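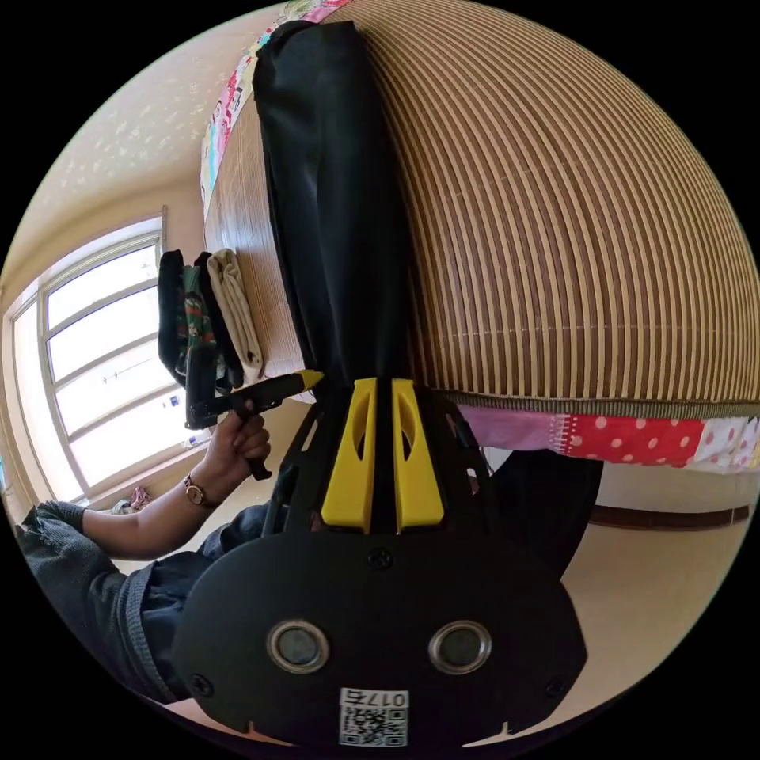 Colin Bramwell wrote to us that the ranking table should not be called official, and he is right. It is our own count for club cricket all-rounders in the Vodcombe league, made from the scorebooks.

Vodcombe All-rounders, data card
Version 2, Tuesday, April 6, 2021

The file holds 234 innings, one per row. Each row has the player code, the club, runs, balls faced, overs and wickets. Matches stopped by rain are kept if both sides have batted.

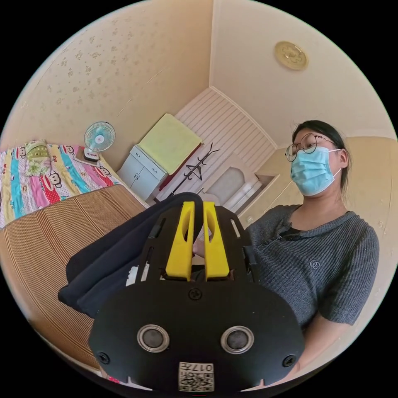

Fig. 1. Woman in glasses and a light blue face mask.

Columns
player: a code, never the name
club: Wandirau or Rallov, as written in the scorebook
balls: empty when the scorer did not note it

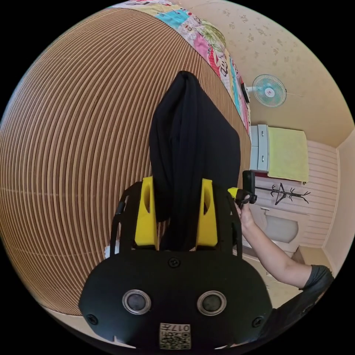 Wides are counted against the bowler, but byes are not. A player needs at least five innings to enter the table.

Known problems
Two Rallov scorebooks from October are hard to read, and the overs there may be wrong.

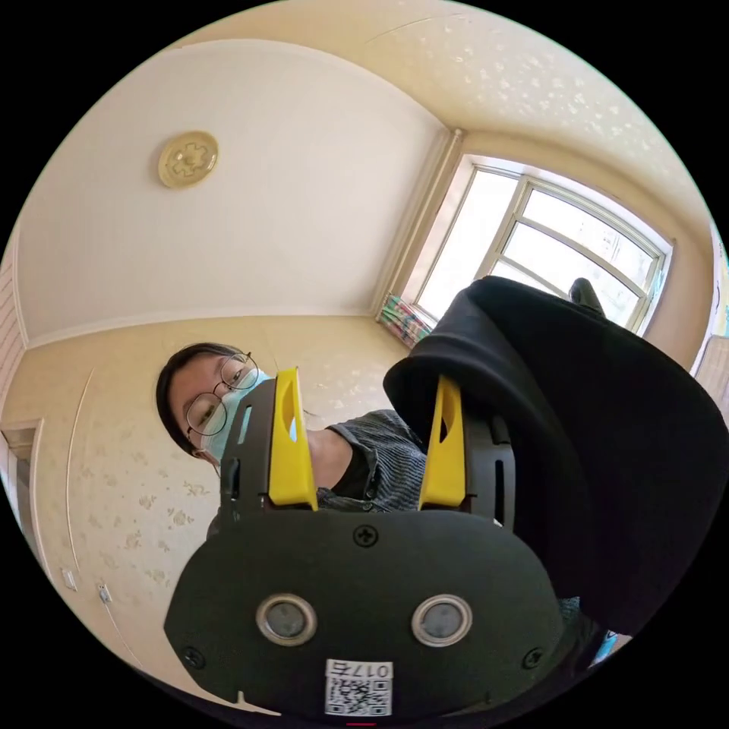
The points formula is in the file points.txt. Please send corrections to Eusebio Prieto with the page number of the scorebook.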